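Subject: Re: [grippers] Drorkon fingers vs. the ridged pads, soft fruit
Date: Jan 29, 2020

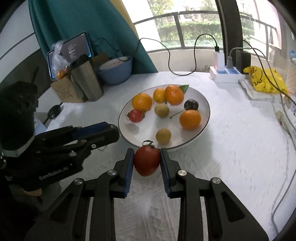
I read the Drorkon sheet twice before replying and I still don't buy it. Comments inline.

> We ran the new fingers on 400 picks at Plurnanholm and saw
> 3 bruised items. On that basis we think the ridged pads can be
> retired for all produce work, and the hand-held units should be
> refitted before the next round.

Bruised when? If somebody looked at the fruit right after the last pick, that number means very little. A tomato can look perfect when you let go of it and have a soft patch the next day. Did anyone keep them overnight? The sheet doesn't say, and it doesn't say what the fruit was either. Oranges will forgive almost anything. If most of the 400 were citrus I'd expect a good score from a pair of kitchen tongs.

I'd also like to know who was squeezing. With the hand-held grippers the operator feels when to stop, or thinks so. Put the same fingers on the Fu arm and you are trusting the controller. Those are two different tests and the sheet adds them together.

> The ridges add grip but also concentrate pressure. Smooth
> fingers spread the load.

Maybe. On a flat block, sure. On a round tomato the contact is small whichever pad you use, and how much the pad gives matters more to me than what's molded into its face. Nobody has posted a hardness figure for either one. I asked on January's first thread and got a link to the Gromum catalog, where I couldn't find it.

> Cost per pair is lower too, so I don't see a reason to wait.

Cost of the fingers, or cost with the adapter plates? Our last swap took 26 screws and most of an afternoon, and we had to redo the opening calibration on every unit afterward.

I did go through our own log for the ridged pads. We have 234 closes on tomatoes and plums, with the damage checked the following morning. I'll send the file to anyone who wants to pick it apart. I don't claim it proves the old pads are better, as we changed operators partway through and the plums were a mixed lot.

What I'd support is one batch of tomatoes, split in two, same operator, both pad types, and fruit checked the next day. Until then please leave our two units alone.

Can whoever wrote the sheet post the raw counts by fruit?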